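I'd been trying to get an hour with the designer of Rindari since October, and last week it finally happened, over a bad video line and with my dog barking through most of it. If you missed it, Rindari is the fantasy setting that came out of a little two-person outfit called Doter, and the first proper campaign book for it, The Salt Road to Yen, went up as a PDF on 04/06/2018. I'd read it twice before we talked. My notes were a mess.

I started with the obvious thing, which is the size. The core book was 190 pages and the campaign is only 116, and I wondered if stuff got cut.

"Oh, loads," he said, laughing. "There was a whole chapter on river tolls. I love that chapter. My partner at Doter read it and said, 'Who is this for?' and I had no answer, so out it went."

He says he may put the tolls up free on the blog. (I would read them. I am exactly who it's for.)

Yen, if you haven't seen it yet, is a city that moves. Every spring the whole place gets packed onto barges and shifted downriver, and the players get hired to scout the next site. I asked where that came from and expected some big historical answer. "I moved apartments three times in two years," he said. "I was so sick of boxes. I thought, what if an entire city had to do this, and they had a religion about it?"

The religion is great, by the way! There's a saint of lost lids. There's a table of 40 things that went missing in the last move, and every single one is a hook. My group rolled the mayor's front door and spent two full sessions chasing it.

When I told him that he was delighted. "The door was a late one. I wrote the last ten entries in one night and the door was in there. People keep rolling it and I keep hearing about it."

We talked a good while about the rules too. Rindari runs on a dice pool, and the early version had a fatigue system my players flat out refused to use. The campaign book swaps it for something much lighter, where you just cross off a supply when you push a roll. He was pretty cheerful about dumping his old system.

"I ran it at Skokville, at the spring con, for people who'd never seen the game," he said. "Four hours, and I spent one of them explaining fatigue. I rewrote it in the car park before I drove home. On the back of a character sheet. That's more or less what's printed."

I've been to Skokville once and can confirm the car park is the quietest part of it.

What I wanted to know most was how he gets a fight to stay readable when there are barges drifting about and the map keeps changing. I've tried to run the big raft battle in chapter four and lost track of who was standing on what. His advice was to forget the printed maps and use whatever's in the kitchen. 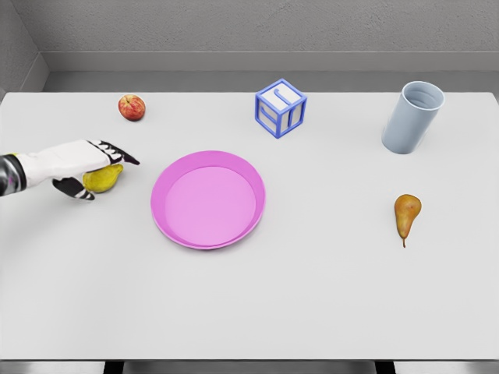 The raft battle is a lot easier with real objects, and I say that as somebody who owns more than 70 painted minis and likes showing them off. He uses crockery for the barges and moves them a hand's width each round, whoever's on board. So picture a pink plate for the temple barge, a pale blue-gray cup for the watchtower, a blue-and-white toy block for the toll house, and some fruit for whatever is coming up out of the water. On a big white table you can see the whole river at once. I tried it on Saturday and we finished the fight in one evening, which has never happened with my lot.

"The only rule is you can't eat the monster until it's dead," he told me.

I asked what's next and he got a bit cagey. There's a second campaign, set up in the hills this time, with no boats in it at all. He wouldn't give me a title. He did say it has goats, and that the goats have their own initiative step, and then he asked me not to print that and then he said oh, go on, print it.

The Salt Road to Yen is out now in PDF from Doter, and the print version is still waiting on a proof copy. You'll need the Rindari core book to play it.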